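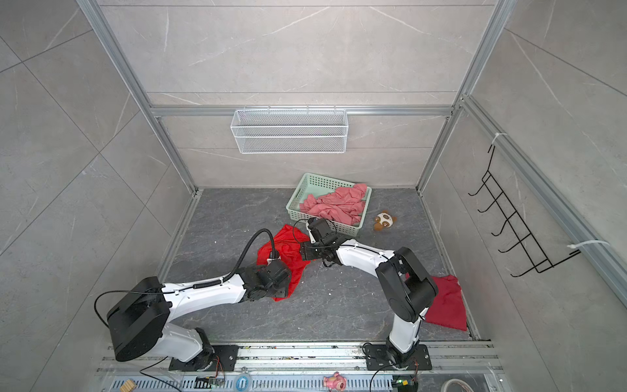

The number Suleiman Tijani had promised the people at Melteo was 57. He had written it in the proposal before either of the arms had been bolted down, and it had sat there on page 2 ever since, a success rate for picking up cloth that somebody had left in a heap.

"What are we at?" he asked. He had his coat on already.

"43," said Chibuzor Lawal. "It was 43 yesterday too."

"Percent."

"Percent, yes."

Suleiman looked through the open side of the enclosure. The left arm had its gripper down in the red cloth and the right one was hanging over it, almost touching, the way it did when the policy could not decide who should go first. They both waited. The left arm closed, lifted, and came up with nothing. The cloth settled back in a slightly different shape.

Chibuzor typed a zero in the column and pressed the key for the next trial.

The method was called Vik, for no reason that had survived in writing. The idea was that one arm would disturb the cloth on purpose and the other would watch what moved. A fold that moved was a fold you could hold. Most of the groups they read looked at the cloth first and grasped second, and Vik was supposed to do both at once, poking and looking, the way a person feels for the corner of a sheet in the dark. That sentence about the sheet was also in the proposal. Suleiman had been proud of it.

In simulation it worked very well. The simulated cloth had no lint on it.

"Dondberg is getting better than this," Suleiman said.

"Dondberg lays the cloth flat first. A person does it, by hand. It's in their appendix."

"Nobody reads the appendix."

"I read it."

He stayed a minute longer, then told her to send him the table when the run finished and went to catch his train. She heard the door at the end of the corridor, and after that only the fans.

She ran nine more trials. Four of them were good. On the fifth good one, or what should have been the fifth, the right arm came in low, took a proper pinch of the hem, raised it a hand's width and let go. The log said the grasp had been released because the cloth was judged to be stationary. She played it back. The cloth had been swinging when the gripper opened.

She read the line again. Cloth judged stationary.

She went back through the trials from the afternoon and sorted them by which arm had been assigned to watch. It took her an hour, mostly because the columns had been named by a student who had left in October and who had liked abbreviations. When the right arm watched and the left arm poked, things went the way the proposal said. When they swapped, the failures piled up, and nearly every one of them carried the same line in the log.

The camera was on the right arm. It had always been on the right arm. The left arm, when it was told to watch, watched through the right arm's camera, and the software corrected for that by working out where the right arm was. So when the right arm moved, the picture moved, and the software subtracted the motion. When the right arm was holding the cloth, the cloth moved with it. The software subtracted that as well.

She said a word out loud to the empty room.

It was a simple mistake and she had made it herself. She remembered making it, on a morning when the second camera had come back from repair with a cracked housing and Suleiman had said they could manage with one for now. She had written the correction in an afternoon. She had put a comment above it that said "fine for static cloth," and it was.

There were two ways to go. She could turn the subtraction off whenever the gripper was closed, which would take ten minutes and would probably get them past 57. Or she could throw out the swapped trials as faulty and report the rest, which would take less time than that. The second was not quite lying. People did it. They put it in the appendix.

She made a cup of tea and came back and did the first one. Then she started the run again from trial one, with the arms swapping as before, the cloth dropped as before, and the old results moved to a folder named "old" with the date, 7/11/21, so that nobody would mix them up.

It ran through the night. She slept some of it on the couch outside the Stistard lab, which had the only heating that stayed on after ten. Twice she got up because the arms had stopped on a cable fault, and twice she cleared it, dropped the cloth and sat and watched a few trials before going back. The left arm poked. The right arm looked. A fold slid, and the right arm went straight to it. Then they changed places, and the left arm took hold and the cloth came up off the floor and stayed up.

Suleiman was in before eight. He still had his coat on when he leaned over her chair.

"Well?"

"It was the ego-motion correction. It was mine. I've written it up, it's in your inbox, with the old numbers next to the new ones."

"But what's the number?"

She scrolled down for him. He read it and read it again, and took his coat off, and hung it on the back of the other chair.

"That's over," he said.

"It's over for this cloth. We haven't tried it on the pink."

"Melteo doesn't need the pink."

"The proposal says assorted fabrics."

He thought about that. Behind the enclosure wall the arms had finished their last trial and gone back to their rest positions, and the motors were ticking as they cooled.

"How long for the pink?" he said.

"Another night," said Chibuzor, and got up to drop the cloth.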